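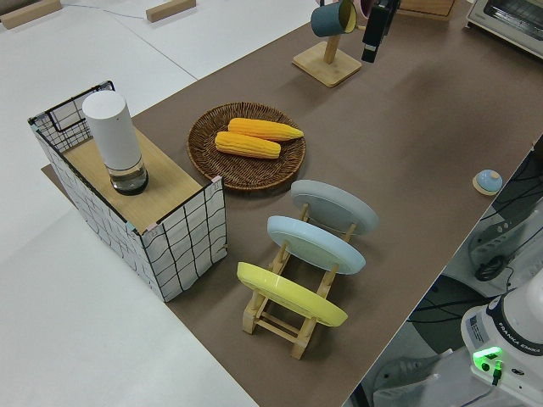 Two points before anyone answers, according to Roald Sjögren: a plate rack needs clear space on its open side, and nothing that holds water should stand higher than the things being dried.

Arranging a small washing-up and drying table

Posted in: Household, Kitchen and Dining
Posted by: Tultik
Date: January 21, 2024

I should be grateful for advice on the arrangement of a side table which serves as the drying and storage area of a small shared kitchen. The table is covered with a brown mat. On it are kept a wooden rack with three plates in it, a wooden mug tree, a round wicker tray for vegetables and a fabric-covered box with a board laid over the top. A white cylindrical container with a little water in its clear base stands on the board.

The kitchen is used by four people in turn and the table must therefore be left in an orderly state after each meal. My questions are as follows. Should the plate rack be kept at the front of the table or at the back? Is it acceptable to keep fresh corn on the cob in a wicker tray beside the crockery? Is a board laid across a fabric box a suitable place for a container of water? The table measures 60 cm from front to back and cannot be exchanged for a deeper one.

I have read the earlier thread on draining boards, but it deals with racks fitted beside a sink and does not cover a free-standing table.

Grostudico
Reply marked as helpful by 59 readers

The arrangement is sound in general and requires only small changes.

Plate rack. Keep it at the front. Plates are the items most frequently taken out and put back, and a person reaching over them for something else is likely to knock one. The plates should be placed with an empty slot between them where the rack allows it, as air can then pass over both faces. Plates should be shaken over the sink before they are put in the rack. If the rack is of untreated wood, wipe the lower rails each evening and stand it on its end for an hour once a week. Rails that are left damp will darken at the joints first, and the mark does not come out with ordinary cleaning.

Mug tree. The back of the table is the correct place for it. Mugs should be dried with a cloth before they are hung, particularly inside the handle, where drips collect. Hang them on opposite sides of the post. A tree loaded on one side only will tip when the last mug is lifted from the other.

Wicker tray. Wicker should be kept away from wet crockery. It takes up water readily and is slow to give it back, and a spiral weave is difficult to clean once crumbs and damp have settled in it. I would move the tray to the end of the table farthest from the rack – a hand's width is not sufficient if plates are put in dripping. Brush it out with a dry brush and avoid soaking it.

Corn. Cobs from which the husk has been removed should not be left out in a tray for any length of time. Wrap them and put them in the refrigerator, and use them within a day or two. Cobs in the husk will keep slightly longer, again in the refrigerator. The tray is perfectly suitable for onions, garlic and unpeeled potatoes, although the last two should be kept out of strong light.

Container on the board. I would not recommend this as a permanent arrangement. A fabric box is made to hold light articles, and its frame is not designed to carry weight at the top. A tall container placed near one end of a loose board is also easily upset. Please place it directly on the mat, towards the back, and use the board for its proper purpose.

Daher

I keep mine on a board and have had no trouble with it. The board must be wider than the box.

With regard to the mat, may I suggest that it be lifted every few days and the table wiped underneath. Water runs under the edge without being noticed. We lost the finish on a good table in October in this manner.

Sultov

I agree with the first reply except on the subject of the rack. In a household with young children the front of the table is the wrong place for plates, whatever the convenience. The original poster does not state whether children use the kitchen.

I would add that, where several persons share the same table, a short written list is of more use than a verbal agreement. Ours is fixed inside the cupboard door and reads:

Plates dry before they are put away.
Mugs hung, not stacked.
Tray emptied of anything that has gone soft.
Mat wiped and laid flat.

Tultik
Comment on the replies above

I am obliged to all who have responded. There are no children in the household and the rack will remain at the front. The container will be taken down from the board, and the corn is to be cooked this evening. I have not yet decided what to do with the box, which at present holds tea towels – if any member has found a satisfactory lid for one of this type, I should be glad to have the measurements.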